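Speaker notes: Hanging Things on Old Walls
Relitetti Home Repair Evenings, talk 4
Speaker: Vesela Živković

Slide 1. Title

Good evening. My name is Vesela Živković and I repair interiors in older houses, mostly plaster and masonry. Tonight is about hanging things on walls you can't just push a nail into. Forty minutes, then questions. The sample boards on the side table can be handled during the break. Please put the masonry bits back in their tubes.

Slide 2. Who is in the room

Ask for hands: who rents, who owns, who has cracked a brick. If most people rent, spend less time on slide 6 and more on slide 9.

Slide 3. Find out what the wall is

Knock on it. Drywall sounds hollow between studs. Plaster on lath sounds dull and uneven. Brick gives you almost nothing back. Painted brick can fool people when the paint is thick, so look at the corners and around the window openings, where the coats are usually thinner.

Then drill one small test hole somewhere it will be covered later. Look at the dust. White and chalky is drywall or plaster. Red or brown is brick. Gray and sandy is mortar or block.

Pass around the three jars of dust. Lids stay on.

Slide 4. Weigh the thing

Put it on a kitchen scale or hold it while standing on the bathroom scale. People guess, and they guess low, especially with mirrors. The worst I have met was a hall mirror in the Dimitriou building, 32 pounds, hanging from one picture nail in soft plaster. The owner had told me it was light.

Write the weight on the back in pencil. The next person who moves it will be glad.

Slide 5. Brick or mortar?

This is the question I get most, so go slowly.

Mortar is softer, easier to drill and easier to patch. If you change your mind, you can fill the hole and match the color fairly well. For small and medium frames, I use the mortar joint.

Brick holds more, if the brick is sound. Old soft brick can split when an anchor expands near its edge. Stay toward the middle of the brick and keep the hammer setting off until you know how it behaves.

Lime mortar in houses from before the 1920s may be crumbly. Scrape a joint with a key. If it comes out like damp sugar, repoint that section before you hang anything from it.

Slide 6. Drilling

Safety glasses, every time. Wrap tape around the bit to mark the depth. Start slowly and hold the drill level. Pull the bit out every few seconds to clear the dust, then vacuum the hole before the anchor goes in. A dusty hole is the usual cause of a loose anchor.

Show the two anchors I brought. The plastic sleeve is fine for most frames. The metal one is for shelves and heavy mirrors.

Mention the Plalleck house here. We put up 9 shelves in the back hall and had to redo two of them when the anchors turned in their holes. Both holes had been drilled late in the day and not cleaned out.

Slide 7. Height and spacing

Center of the picture at eye level, which for most rooms means 57 to 60 inches from the floor. Over a sofa, leave a hand's width or two above the back.

For a pair of different sizes, you can line up the tops, the bottoms or the centers, or let one sit higher. Cut paper to the size of each frame, tape it up and leave it there overnight. Walk past it in the morning before you drill.

Slide 8. Two frames on brick

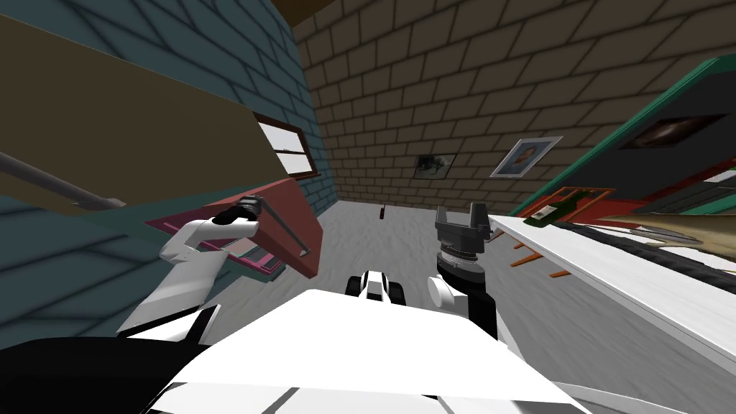 Image: computer rendering. Source: Madivard.

The portrait on the right hangs a little higher than the smaller, darker picture. Ask the room who would leave it and who would level it. Let them argue for a minute. I would leave it.

Pale frames show up well against brown brick. A dark one is quieter. Glass facing a window will reflect, so check at the time of day you use the room.

Slide 9. If you can't drill

Brick clips grip the top and bottom of a single brick. They need a joint that is set back a little, and they come in sizes, so measure the height of your brick first. Check the rating on the package and stay well under it.

Adhesive strips do poorly on bare brick. The surface is too rough. On smooth painted brick they may hold for a while, and then they take the paint with them.

A picture rail is worth asking your landlord about. One row of screws near the ceiling, and everything else hangs from hooks.

Slide 10. Questions

Leave this slide up. The handout has the anchor chart on the back. Next talk is in October, on sash windows. Sign-up sheet is by the door.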